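I've been making beats in my apartment for long enough that I have opinions about microphones, and the Ilska is the first one I've kept plugged in for more than a season. I sell them now through my little shop, so take this with whatever salt you need, but I bought mine at full price before I ever stocked one.

## Ilska vocal mic, second version

I got into this thing through rap. My friend Gun-woo Won raps fast and mumbles on purpose, and on my old mic every verse came out like he was talking into a pillow. On the Ilska you can hear the ends of his words. He hates it, a little! He went back and rewrote half a verse once he could hear what he was saying.

It's a plain, slightly dry sound with a small lift up top. If you run a lot of autotune, that dryness helps – pitch software gets confused by room echo, and this mic doesn't grab much of the room unless you stand way back from it. I stand a hand's width away and turn a bit to the side for the P's and B's.

**What you get**

- the mic
- a stand clip (metal, and tight, so work it on slowly)
- foam windscreen
- a soft pouch I have never once used
- 2-year warranty, handled by me

No cable in the box. I know, I know. I asked Itico, who make it, and they said most people already own one. I carry the Didar cable if you don't, and it's fine, it's a cable.

**Price:** $208 for the mic alone, or $698 for the matched pair with the Ko preamp. The pair is overkill for one voice, but Sun-ja Nam bought it for her choir and she's been sending me recordings ever since (please keep sending them).

**Version one or version two?** Version two has the pad switch moved to the back, where your thumb won't hit it mid-take. Same capsule inside. If you own the first one already, keep your money and buy a better pop filter.

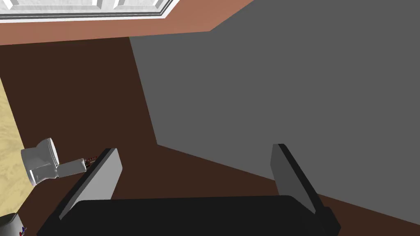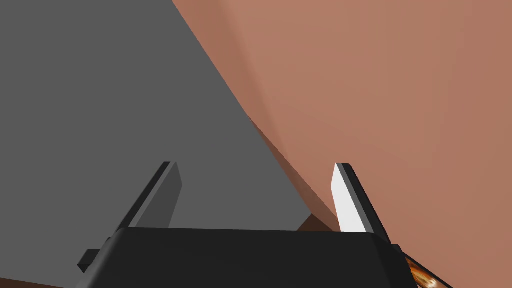 Things people write to me about: yes, it needs phantom power. Yes, it'll work with a basic interface, and you'll want the gain lower than you think. Li-hua Tu asked if it's any good on acoustic guitar and I told her to aim it where the neck meets the body and not at the hole. She says it beats her old setup by a mile. For loud guitar amps, flip the pad on first.

I've sold nearly 92 of these and had a couple come back, both with a loose connector, both swapped out the same week. New stock lands in April. If you want one from that batch, email me and I'll put your name down, no deposit. Black or gray, tell me which. Gray usually goes first and I never order enough of it.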